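Trineck Shared Workshop
Pre-Operation Inspection: Tukari Bench Arm
Form 963, revised September
Applies to: the Tukari arm, its two-finger gripper, the Culico controller and the bench in the Procházka Room

This form is to be completed before the arm is energized, after any change of fingers or tool, and after any change to the motion program. A result of Pass, Fail or Not Applicable is entered for each item. Remarks entered at the latest inspection have been left in place below for the information of members working on the build.

Section 1. Bench and surroundings

1.1 The arm base is bolted to the bench and does not shift when pushed by hand.
Result: Pass
Remark: Bolts re-tightened at the front corner. Witness marks redrawn in paint pen. The old marks should be disregarded.

1.2 The floor boundary is marked at a radius of 800 mm from the base axis and the tape is intact.
Result: Pass
Remark: Tape is lifting on the side next to the sink. Acceptable for now. It is to be replaced at the next floor cleaning.

1.3 No stools, bags or extension cords lie inside the boundary.
Result: Fail, corrected
Remark: A cord from the drill press crossed the boundary. It was rerouted along the wall and the item was rechecked.

1.4 Lighting over the bench is working.
Result: Pass

1.5 The fire extinguisher by the door is charged and unobstructed.
Result: Pass

Section 2. Power and stopping

2.1 The emergency stop removes motor power from every joint.
Result: Pass
Remark: Tested at rest and during a slow move. The shoulder settles slightly when power is removed. Members should keep their hands out from under the upper arm during this test.

2.2 The emergency stop latches and must be twisted to release. Releasing it does not restart the program.
Result: Pass

2.3 The stop button can be reached from the operating position without leaning across the boundary.
Result: Pass
Remark: The button has been moved from the bench leg to the post. The laminated drawing on the wall still shows it in the old position and needs to be redone.

2.4 The Culico controller cover is closed and its vents are clear.
Result: Pass
Remark: Sawdust found on the filter. Filter vacuumed. Members running the band saw are asked to use the dust hood, even for short cuts.

2.5 Cables along the arm are free of cuts and do not pull tight at full reach.
Result: Pass with comment
Remark: The sleeve at the elbow is rubbing. A longer loop is recommended before the arm is used for any extended run.

Section 3. Program rehearsal in simulation

3.1 The motion program has been run from start to finish in the simulator, using the same file that will be loaded on the controller.
Result: Pass
Remark: File names on the controller and the desktop now match. At the previous inspection they did not, and the item was failed for that reason.

3.2 The gripper model in the simulator matches the fingers fitted to the arm.
Result: Pass with comment
Remark: Finger length was compared with calipers. The central bracket was compared by eye only.

3.3 The object being handled is present in the simulator and is not replaced by a plain block.
Result: Pass
Remark: The paddle model is in use, with its teal oval head and narrower green handle. The handle sits down at the gripper and the head stands nearly upright above it.

3.4 Other objects near the path have been included in the simulator and their positions checked.
Result: Open
Remark: The rehearsal includes a white object with blocky, stepped forms to the left of the paddle. Clearance on that side has not been measured through the full wrist rotation. The item stays open until a measurement is entered, and the arm is not to make the wrist rotation with the paddle on the bench before then. 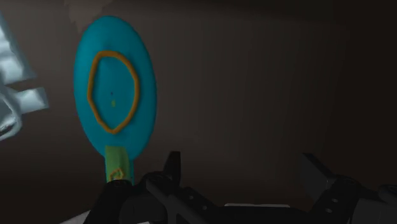
A comment posted under item 3.4 asks whether the clearance should be taken from the fingers or from the head of the paddle, and says the wider part of the load is the one most likely to strike something during the turn. The same member would like the check repeated with the paddle leaning, on the grounds that a handle held low down can tip in the fingers without being dropped.

Response of the inspection desk: The comment is accepted. Clearance under 3.4 is to be taken from the outermost point of the load or gripper, whichever comes closer to the neighboring object. A second rehearsal with the load tilted will be added to the form as item 3.5. Until the revised form is posted, members should write the result in the margin.

Section 4. Gripper and load

4.1 Finger screws are tight and none are missing.
Result: Pass

4.2 Finger surfaces are clean and free of burrs.
Result: Fail, corrected
Remark: Burr on the inside of one finger removed with a fine file.

4.3 The gripper holds the load with the arm still, then through a slow lift and lower.
Result: Not Applicable
Remark: Deferred until 3.4 is closed.

4.4 Behavior of the gripper on loss of power is known and written on the bench card.
Result: Pass
Remark: The card says that the fingers hold their position. Confirmed with no load. Not confirmed with a load.

Section 5. First powered run

5.1 No fewer than 2 members are present, one of them at the stop button for the whole run.

5.2 Safety glasses are worn by everyone in the room. Long hair and lanyards are secured.

5.3 The first run is made without a load and at the lowest speed setting.

5.4 Speed is then raised in steps. The limit for this bench is 80 percent of the controller's rated speed, and the setting is not to be raised beyond it for demonstrations or open evenings.

5.5 Any unexpected noise, jerk or pause is entered in the log before the run is repeated.

Section 5 was not carried out at this inspection.

Overall result: Conditional. The arm may be energized for unloaded motion. Handling of the paddle on the bench is on hold pending items 3.4 and 4.3.

Items carried forward: elbow sleeve (2.5), wall drawing (2.3), caliper check of the central bracket (3.2), tape by the sink (1.2).

Completed forms go in the binder under the bench. Comments on this checklist may be posted to the workshop page until 6 p.m. on the day before the next inspection.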